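LÉEME del conjunto Nakwood: telas dobladas, cojines y otras cosas blandas de casa

Versión 6, revisada en abril

Qué hay dentro

Nakwood reúne fotografías de textiles domésticos en reposo: camisetas dobladas, fundas, toallas, mantas, cojines y alguna cortina descolgada que acabó hecha un montón. Son 2828 imágenes repartidas en 36 carpetas, una por sesión. Empezamos por la ropa de cama y nos gustó tanto lo que aparecía en los pliegues que seguimos abriendo armarios (¡y todavía quedan!).

El interés está en la tela misma: cómo cae, dónde se arruga, qué le pasa a un color liso cuando la luz le da solo por un lado. Un tejido sin estampado parece soso hasta que lo miras un rato, y entonces no hay dos centímetros iguales.

Organización

Cada carpeta lleva un archivo notas.txt con el color dominante, el tipo de superficie y el estado de la prenda (extendida, doblada, enrollada, amontonada). Las carpetas con prefijo sow vienen de la colección Sowerby, más antigua, y usan otra escala de colores; la equivalencia está en colores.csv. Las de prefijo tre son de Trekow y ya siguen la escala actual.

Etiquetas

Hay 10 etiquetas de forma y se pueden combinar. Las que más dudas generan son "relleno" y "plegado". Si el bulto podría ser un cojín o una tela doblada en varias capas, se marcan las dos y se añade "dudoso". Preferimos mil veces una duda bien anotada que una respuesta inventada.

Para el color basta el nombre corriente: verde oliva, gris claro, crudo. Si el tono cambia mucho entre la zona iluminada y la sombra, se anota primero el de la zona iluminada.

Los verdes oscuros

Son nuestra debilidad, y también los más difíciles. Un verde oliva mate sobre fondo blanco puede tirar a gris donde hay luz y quedarse casi negro hacia abajo, todo en la misma pieza.
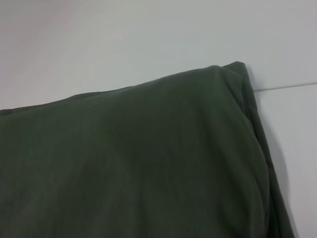 Con estos tonos conviene fijarse en los bordes antes que en el centro. Una esquina doblada sobre sí misma, una franja más oscura que podría ser dobladillo o costura, un contorno que ondula un poco: ahí suele haber más información que en toda la cara ancha. Las arrugas suaves y poco profundas se etiquetan como "ondulación"; "pliegue" queda para cuando la tela se monta sobre otra capa.

Problemas conocidos

En casi 36 imágenes de Sowerby el campo de material está vacío. No lo rellenéis a ojo, por favor: punto de algodón y tejido cepillado se confunden muchísimo en foto.

La carpeta tre_6 tiene los nombres en mayúsculas. Se corregirá en la próxima versión.

Uso y contribuciones

Podéis usarlo para clasificación, segmentación o estudio de texturas, citando Nakwood y la versión. Las carpetas nuevas se envían al repositorio Sultgate, con su notas.txt completo. Nos hacen mucha falta lanas gruesas y lino arrugado.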